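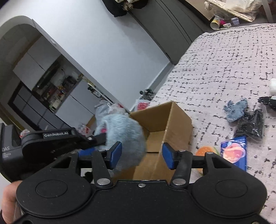

Page 1 of 2

Reposting my notes on the Wusteo fault as a thread, with the numbers this time. Short version: I don't buy the official explanation.

The job is packing soft stuff into an open cardboard box. Fluffy blue plush goes over the side and in. A person does it with hand-held grippers, the recordings get used for training, and a Wusteo arm is supposed to copy the skill. Fine so far.

Walletti, who run the recording work, delivered 3,682 recordings. The training log lists 3,481. Ask where the rest went and you get the word "filtered." Filtered by what? I've asked twice.

Then the fault. On run 553 at the Cellosstead site the arm closed on a plush toy, reported a good grip, and kept closing. It went on pulling against the box until the box came off the bench. The stop button worked. The automatic stop did not.

Boiko, the integrator, calls this "a soft object edge case." Soft objects are the whole job! If long fur is an edge case, what was the middle?

Their theory is that fur bunches between the finger pads and the arm reads that as a thin, hard object. Could be. It would also explain a bad force limit, a late sensor reading, or a limit somebody switched off for a demo and forgot. I haven't seen a test that separates these.

What bugs me more is the box. Cardboard gives. A person holding the gripper feels the side panel bend and eases off. I don't see where that feeling ends up in the recording. If it's not in there, the arm can't learn it, however many homes you record in.

Someone replied that no one was hurt. True. The operator was standing on the other side of the bench. I would like that to be a rule — right now it's just where they happened to stand.

The fix went in on Sunday: lower closing speed, same force limit. So now it does the wrong thing slower.

Still waiting on the force log for run 553. Boiko says it's being "prepared." It's a text file.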